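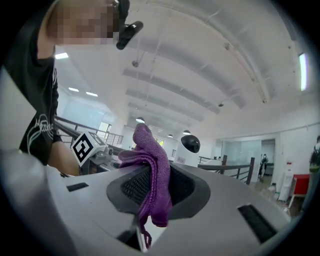 Slide 1. Purple microfibre cloth over the front lip of the opening, mesh grille behind.

Cleaning machine housings: speaker notes
By Edem Quartey
August

Print this page | E-mail this page

Start with the cloth. Microfibre, folded thick at the top, with one long tail. Point out the looped texture and the frayed edges. At Vammont a frayed cloth goes to floor work after 16 washes - ask who in the room keeps a wash count.

Grille next. Black mesh, fine weave, recessed in an oval opening with a smooth rim. Wipe the rim first, then the mesh, light pressure, one direction. No spray on the mesh. Spray the cloth.

Slots. Three on this surface, all dark, all rectangular. Fold the cloth to an edge and draw it along the long angled one. Colour of the cloth matters only if the site runs colour coding.

Curved white panels show streaks under high lighting. Second pass with a dry cloth. Halvard Söderlund timed both passes at 29 minutes per housing on the Billora job; mention the figure, don't defend it.

Pause for questions before slide 2.

We use cookies to improve this site. Accept | Manage settings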